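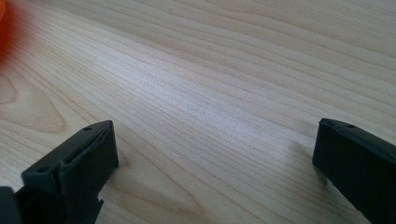
How to read a gun poll before you share it

Every time a firearms bill comes up, the polls come with it. One side has a survey showing that nearly everyone wants tighter rules, and the other side has one showing that nearly everyone is sick of them. Both get passed around by people who have read the headline and nothing under it.

I own two rifles and I vote, and I've been fooled by polls that agreed with me and polls that didn't. What follows is the routine I use now. You don't need any maths past high school. Set aside half an hour the first time and less once you know where things are usually buried.

Step 1. Find the poll itself

A news story about a poll is somebody's summary of a press release, which was somebody's summary of the results. Go back up the chain. Look for the name of the company that did the fieldwork, then look on its site for the full report or the data tables. If the story names only the group that paid for it, search the group's site for a PDF.

If you can't find the tables after ten minutes, stop there and treat the number as advertising. I don't care whose number it is. A firm that's proud of its work puts the questions up where people can read them.

Step 2. Read the question word for word

Do this before you look at any results. I'll use one I know well, a poll that Wonlow ran for a lobby group called Cifuentes, on a proposal to make owners in the Tultlow district store their firearms at a central depot.

The headline was that 96 per cent of residents supported "safe storage". The question in the tables was "Do you agree that firearms should be stored safely and kept out of the reach of children?"

Well, yes. I agree with that. So does my gun club. The question doesn't mention a depot, or who pays for it, or how you'd get your rifle back at five in the morning when there's a fox in with the lambs. It measured approval of a sentence, and the press release attached that approval to a bill.

Our side does it too. Curovberg, a shooters' group I've paid dues to, put out a survey asking whether "law-abiding owners should be punished for the actions of criminals". Hardly anyone will say yes to that, and it tells you nothing about what they think of the bill either.

Things to watch for in the wording:

– Words that carry the answer with them, such as common-sense, responsible, punish, loophole, grab.
– Two ideas in one question. "Do you support background checks and a national registry?" has no clear answer for someone who wants the first and hates the second.
– A little speech before the question. If people are told about a shooting, or a break-in, and then asked what they think, the speech is part of the question.
– No room for "don't know". Plenty of people have never thought about magazine limits, and they should be allowed to say so.

Step 3. Check what was asked first

Order matters more than you'd expect. Ask someone five questions on crime and then one on guns, and you'll get a different answer from the one you'd have got cold. A decent report prints the questions in the order they were put. If the numbering jumps from Q4 to Q9, somebody has left out Q5 to Q8, and I'd like to know why.

Step 4. Find out who answered

Look for three things: how many people, how they were reached, and where they live.

The Wonlow poll had 500 respondents, a respectable size for a district. At that size, and assuming a proper random sample, the margin of error is a bit over four points either way. The trouble was further down the page. Respondents had been recruited through an online panel, meaning people who sign up to do surveys for points, and only 211 of them lived in Tultlow. The rest came from "surrounding areas", and the surrounding areas included most of a city. The headline still said residents.

Be even more careful with "visit our website and have your say" surveys. Those only count the people who follow that website. I've filled in three of them myself, once on two different devices to see whether it would let me. It did.

Step 5. Go looking for the small groups

You'll often see a line like "even gun owners agree". Find the column in the tables for gun owners and see how many there were. In the Wonlow tables it was 40. With a group that small the margin runs to more than fifteen points either way, before you ask whether people who own firearms are keen to tell a stranger about it. Many aren't. I hang up.

If the report gives a percentage for a group and doesn't say how many people were in it, ignore the percentage.

Step 6. Compare it with something older

One poll is one poll. See whether the same firm has asked the same question, in the same words, before. A shift over several years can be worth knowing about. A shift between two firms using two different questions is usually just two different questions.

Check the fieldwork dates as well. Anything asked in the week after a bad event in the news will look different from the same thing asked in a quiet December.

Step 7. Write and ask

If something is missing, email the pollster. Keep it short and civil. Mine generally goes like this:

"I'm writing about your recent survey on firearms storage. Could you please send me the full question wording in the order asked, the method used to recruit respondents, and the unweighted number in each subgroup you reported?"

Zainab Osagie, who edits our club newsletter, sent much the same note to both groups I've named. Wonlow replied within a day with everything she'd asked for. Curovberg has yet to answer, and she's a life member.

Step 8. Try it on a poll you like

This is the one people skip. Take the last survey you shared because it proved your point and run it through the same steps. Nneka Ugwu and I disagree about nearly everything to do with firearms law, and we now swap: she checks mine and I check hers. She's knocked out more of mine than I'd like to admit.

If a poll gets through all that, go ahead and quote it. Give the wording, the sample size and who paid, and put the link to the tables in the same post, so the next person can check your work too.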